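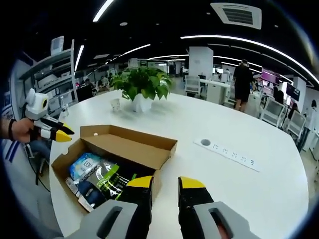 Office snack-and-bits box day! I look forward to this far more than a grown adult should.

Sunee Wongsuwan started it last May with 15 things from her bottom drawer and now there are over 280 of us in the building who know about it.
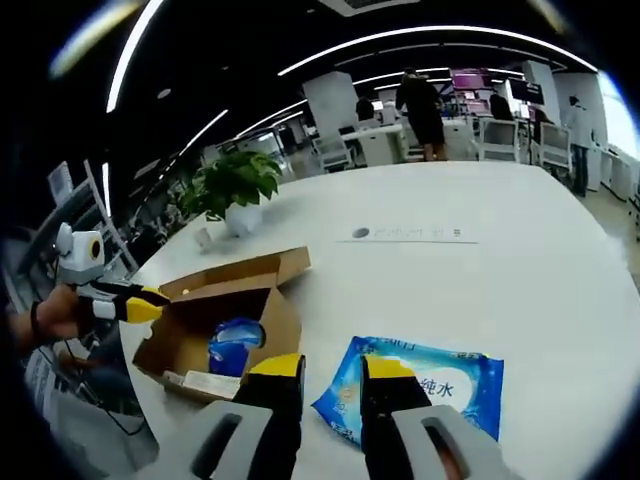

The blue wipes, next to the box. My favourites!

They go on everything - keyboards, mugs, that round white table after lunch. Girish Vashisht gets through a pack faster than anyone I know.

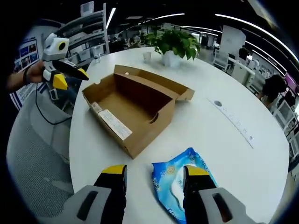
Also I love a box with a handle hole in the end, so easy to carry up to the Galten lot on the next floor. Tea bags next time please, and more of those wipes!!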